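Community > Threads > Work and trades

Latest | Following | Topics | Sign in

Loubna El Ouafi
1/ I pack orders at the Flundska returns building in Marnside. Seven years in July. A few people asked what changed after the arms came in, so I'm writing it down in one place.

2/ Before: 24 of us on the sorting tables, two shifts. A tote comes in, you tip it out, you look at each thing, you decide. Resell, repack, scrap. Small stuff mostly. Stationery, toy parts, little boxes with half the label gone.

3/ Now there are two arms on the day line and they do the first pick. They take what they're sure of. Everything else slides down to a person. So the person only gets the awkward things, all day.

4/ That's the part I'd want a manager to understand. An easy item used to be a rest for your head. Pencil, fine, next. Those are gone from my table. My count went down and I go home more tired.

5/ Numbers, because people ask. Best day for the building last month was 2,536 items. On that day 962 came down to us as "unsure." The screen shows both figures and for a while the supervisors only talked about the first one.

6/ No layoffs so far. Nights went from ten people to six, and the four moved to days or to the dock. One of them liked nights for the extra pay and lost it. He got a letter about it two weeks after the move.

7/ Ramadan was easier this year, I'll say that. The heavy totes get lifted for us now and I could swap my break to sunset without leaving a gap on the line. Last year I had to ask three different people.

8/ New job title: cell attendant. It means you clear jams, reset the arm, and mark its wrong picks on a tablet. It pays 40 cents more an hour. I applied and got it in the second round.

9/ Training was four mornings over at Nurberg, the company that sets up the cells. Most of it was on a computer. They build the table in a simulator and put objects all over it, and you learn which ones the arm has trouble with before you go near a real one.

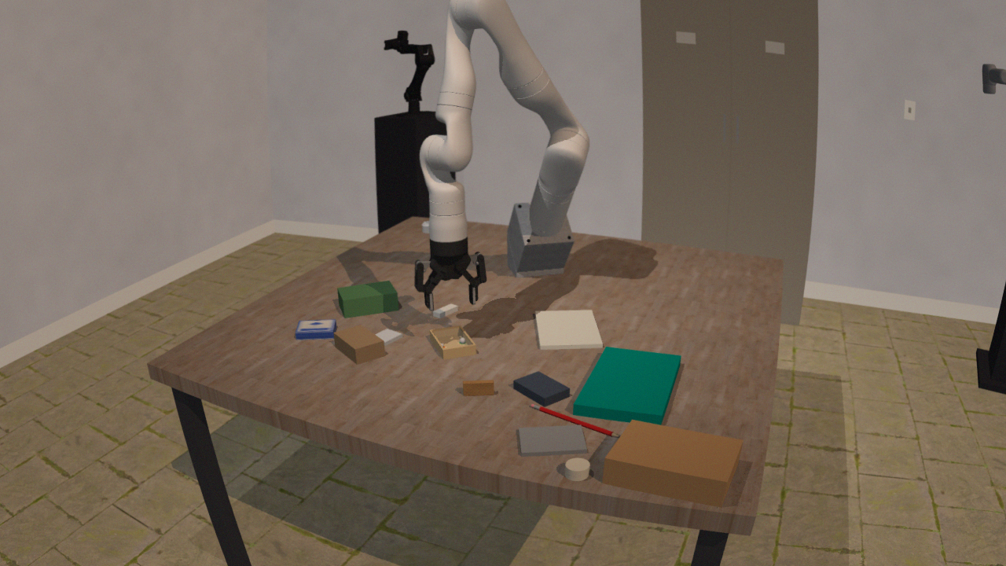 10/ Flat things were my weak spot in the course. I kept marking them as easy picks because they're easy for me. I get a fingernail under the edge and it's up. Two fingers coming straight down can't do that, and you have to learn to look at a table that way.

11/ Last morning we had a list of 129 pick errors to sort by cause. Bad grip, bad angle, object too close to another one, object over the edge. I got most of them. The trainer and I still disagree on a few.

12/ What I asked for when I got back: rotate people off the unsure table every two hours, and put the unsure count on the board next to the total. We got the board. The rotation is "being looked at."

13/ Someone asked if I'd go back to the old way. For the lifting, no. For the sorting, some days yes. I'm on the cell until 3:30 tomorrow, will answer replies after that.

Contact | Terms | Privacy | Back to top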